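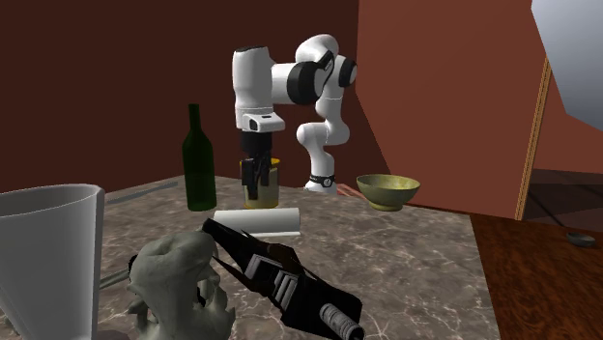 Stitville Forums > Hand Piecing and Quilting > Antique quilts

Topic: Washing a very old hexagon top, anyone brave enough?

kiri_ashby
Hi all! I finally have it in my hands and I can't stop looking at it. My great-aunt left me a hexagon quilt top, English paper pieced, never quilted, never backed, with most of the papers still basted in on the reverse. One of the papers has a date on it, 1804, in brown ink, and there are bits of what look like household accounts on the others. Somebody bought candles and "blue thread" and I am beside myself.

The fabrics are mostly small prints, browns and madder reds, with a center rosette in a yellow chintz that still looks bright. It smells like a cellar and there's a tide line across one corner. My question is whether to wash it. I have hand washed quilts from the 1930s in the bathtub with no trouble, but this is another animal. Has anyone here done it?

plainstitcher
Congratulations, what a thing to inherit! And please don't wash it. Not in the tub, not in the sink, not with the gentle stuff in the purple bottle. If the papers are in there you have iron gall ink sitting right against cotton, and if that ink gets damp it can travel. You could end up with somebody's candle bill printed on your chintz.

dinu_quilts
Agree on the ink. Also, those browns. Old browns were often made with iron and they rot the cloth from the inside. Have a look at the darkest patches with a magnifying glass and see if the threads are already shattering. If they are, water will finish them off.

kiri_ashby
Oh no. Yes, a few of the dark ones are more holes than print. You can see the paper through them.

marlowe_b
I'm going to be the voice on the other side. I took the papers out of one like this, washed the top flat on a nylon screen, and it came up beautifully. The yellow dirt that came out of it was unbelievable! That dirt is acidic and it does damage every day you leave it in there. Doing nothing isn't harmless either.

plainstitcher
How old was yours, though? And you took the PAPERS OUT? Those are half the history of the piece. On a top that was never finished, they're how you date it.

marlowe_b
Mine was about 1880, so later, I'll give you that. And I kept every paper in an envelope. It isn't as though I threw them on the fire.

plainstitcher
An envelope of loose papers can't tell you which patch each one came from. Sorry, it's a sore spot with me. I've seen too many of them at sales with the backs stripped.

Hạnh Doãn
Hello Kiri, I work on costume and flat textiles at a small museum and I love these tops so much, so forgive the long post.

First, the date on the paper is the date of the paper. People saved letters and account books for years before cutting them up, so 1804 tells you the top was not pieced before then. It could be quite a bit later. The chintz will help you more. If you can post a close-up of the yellow I'd be very happy to look, and so would half this board.

Second, leave the washing. Marlowe is right that soil is bad for cotton, but with ink, papers and weak browns all together I wouldn't wet it myself without testing every color, and I have a suction table. What you can do at home is surface cleaning. Lay it on a clean sheet, put a piece of fiberglass screen over it with the edges bound in tape, and use a vacuum on its lowest setting through the screen. Lift the nozzle and set it down again, don't drag it. Skip the shattered patches completely.

For the smell, air it flat in a dry room out of the sun for a week or 2. Then roll it, face out, on a tube covered in acid-free tissue. Please don't fold it.

kiri_ashby
Hạnh, thank you!! I've read this three times. I did have it folded in a pillowcase, so I'll go and fix that right now. I'll take photos of the yellow tomorrow when the light is good.

dinu_quilts
For the tube, Kolham sells long archival ones. I got mine in September and they cut it to length for me, up to 3 meters. Cost me 50 with postage, which stung a little, but it'll outlive me.

marlowe_b
A carpet tube from the flooring store wrapped in foil and then washed muslin does just as well and it's free. I do agree about rolling it, for the record :)

threadbare_tess
Popping in to ask what everyone uses to read the papers without unpicking anything? I have a little diamond top and there is definitely a letter in it, I can make out "my dear sister" and then it goes under the seam allowance. It's driving me crazy.

Hạnh Doãn
Light from a low angle on the paper side, and take lots of photos. Sometimes a sentence carries on from one patch to another on the far side of the quilt, so print them and shuffle them like a jigsaw. Best winter evening you will ever have!

plainstitcher
Tess, start your own thread with those, please, I want to read about the sister.

kiri_ashby
Update from upstairs: it's out of the pillowcase and lying flat on the spare bed with the door shut against the cat. I found another paper while I was moving it. It says "pd for 2 geese" and then a name I can't read, maybe Plolteo? Does that mean anything to anyone?

dinu_quilts
Could be a P or an H in that sort of hand. Post it with the chintz!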